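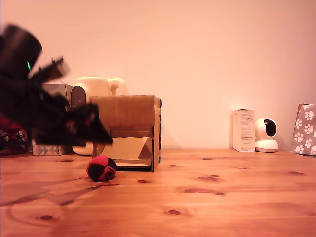

Ramp box with the red and black ball, ready to roll.

Ramp Box FAQ
November | By Morais, Stastivik projects page
Print this page | E-mail this page

Quick answers to the stuff that keeps coming in about the cardboard ramp box. Written in a hurry, will tidy later. The full cutting instructions are on sheet 304, the sheet is free, same place it always was.

What is it?

A box with an open front and a ramp inside. Closed part on top, open part at the bottom. Ball rolls down the ramp and comes out the front. Kids like it, cats like it, adults pretend they're testing it.

What do I need?

Corrugated cardboard. Black tape. Ruler, pencil, a sharp knife, something to cut on that isn't your table. One piece of paler, smoother card for the ramp if you have it. A ball. No glue for the basic version, although plenty of you use it and it's fine.

What size cardboard?

Main piece is 14 inches on the long side before folding. Bigger is OK if you scale everything, ramp included. Don't just make the walls longer and leave the ramp short, you get a ledge and the ball sits on it.

Can I use a shipping box?

Yes, most people do. Take the old tape off first. Pull slowly or the top paper layer comes away with it. Printed side goes inward unless you like it showing. Skip anything that got damp, even once, it never goes really flat again.

Single wall or double wall?

Single. Double wall looks great and folds terribly. If double is all you've got, score it twice, a pencil width apart, and fold over the pair of lines.

Which way do the ridges run?

Up and down on the side walls. Down the slope on the ramp. If they run across the ramp a light ball chatters on them - you can hear it - and it drifts to one side.

How steep should the ramp be?

Start shallow. Tape it lightly, roll the ball a few times, then move the back edge up a notch at a time until you like it. A soft ball wants it steeper than a hard one. Only tape it for real when you're done fiddling. There is no correct angle and I'm not going to put one on the sheet, please stop asking.
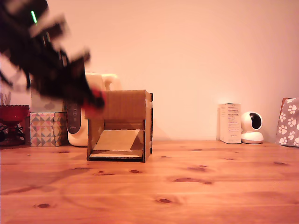 Getting the ramp straight is most of the job, and most of the mail too. Mark both side walls before you fold anything, laying one on top of the other so the lines match. Score along the fold lines with the back of the knife, fold over the edge of the table, then slide the ramp in from the open front. Pinch it in place and look at it level with the tabletop. Keep the flat strip across the bottom of the opening, by the way. It goes right along the front under the ramp and people keep cutting it off thinking it's scrap. Leave it on and the two walls stay the same distance apart. Without it they splay, slowly, and the ramp drops on one side. If you already cut it off, tape in a new one from an offcut and carry on.

What kind of ball?

Anything that fits and isn't heavy. We like the soft sewn kind with panels, the hacky sack sort. Quiet on a table and it doesn't shoot off onto the floor. Ping pong balls are too lively. Golf balls dent the ramp. Marbles work but see the one about small kids further down.

My ball stops halfway

Usually one of these:

Ramp sagging in the middle. Tape a strip of card flat underneath.
Tape lump on the ramp. Peel it and redo, no overlaps where the ball goes.
Ball too soft. Overfilled is better than floppy for this.
Table not level. Happens more than you'd think. Turn the whole box around and try agian before you rebuild anything.

My box leans

Side walls cut at different heights. Stand it on its head and check. Trim the taller one, don't try to pad the shorter one. Or the bottom strip is missing, see above.

Do I have to cover the raw edges?

No. You can leave the corrugation showing, plenty of nice ones do. A narrow strip of black tape down the front corner makes it look finished and stops the layers from fraying when it gets handled. Run the tape in one piece, top to bottom. Cut it long and fold the extra underneath.

Can I paint it?

Thin coats or it warps. Do both sides of a panel, even if you only care about one. Don't paint the ramp. Water colors from the kids' set are a bad idea, the whole thing goes limp, ask me how I know.

How long does it take?

An evening the first time. Second one goes much faster. Cutting is quick, it's the trial rolling that eats the time.

Will it hold up?

Ours in the Vundov room has had 698 rolls on the tally sheet and the ramp has been replaced once. Walls are original. Tape at the back corner is on its second go. 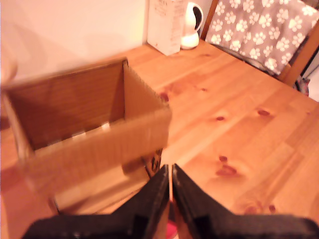
Photo: Stastivik projects page

What do I do with the second box?

You get asked to set one aside on sheet 304 and then the sheet never mentions it again, sorry. It's the catch box. Any open carton, no flaps. Fold them down inside or cut them off, cutting is neater. Tip it toward you so the ball rolls in and not over the top. When you lift it to empty it, put a hand under the bottom if the seam where the bottom meets the wall has started to open up.

Box slides around on my table

Smooth tables do that. Bit of rubber shelf liner underneath. Or a loop of tape sticky side out under each back corner, but test it somewhere hidden first if the wood is bare or waxed. We work on light pine with a lot of knots and I'd hate to pull finish off it.

Can I do this at the kitchen table?

Sure. Cutting mat down, drinks elsewhere. Unplug the kettle or push it well back before you start waving cardboard around. Long panels catch on everything.

Cleaning?

Dry brush. No wet cloth, ever. Crumbs collect under the ramp, tip the box forward and tap the back.

OK for small kids?

Building it, no, knives. Playing with it, yes, with a ball too big to go in a mouth and someone sitting there. Not marbles.

How do I store it?

Leave it built and put the catch box upside down over it if it fits. Flattening it is possible if you only taped, but the folds get weaker each time. I wouldn't do it more than a couple of times. Keep it off the floor of a basement or garage.

What's the Skistar version?

Same box, two ramps, the second one going the other way so the ball switches back. Needs a taller box and a hole at the back of the upper ramp. Draw the hole around the ball, then cut outside the line, not on it. Six of you sent in photos of one with the hole too small. Sheet for that isn't finished. Thursday maybe.

Can I copy the sheet for my class?

Yes. Leave the Stastivik name on it. Don't sell it. If you change the measurments write that on the copy, otherwise the mail comes to me.

I lost the ramp piece, can I get just that?

It's a rectangle. Measure the inside width of your box, take off a hair, cut it the length of your pencil line. Try it in the box before you tape.

Something missing?

Send a note through the contact form. Say which sheet, which step and what ball you are using. A photo from the side helps more than one from the front.

Print this page | E-mail this page

Related
Sheet 304: Ramp box, cutting guide
Folding corrugated without cracks
Tape or glue? Notes from the Vundov room
Sewing a panel ball from felt scraps

Recent
Skistar switchback - progress
Where to store flat cardboard
Blunt knives and how to tell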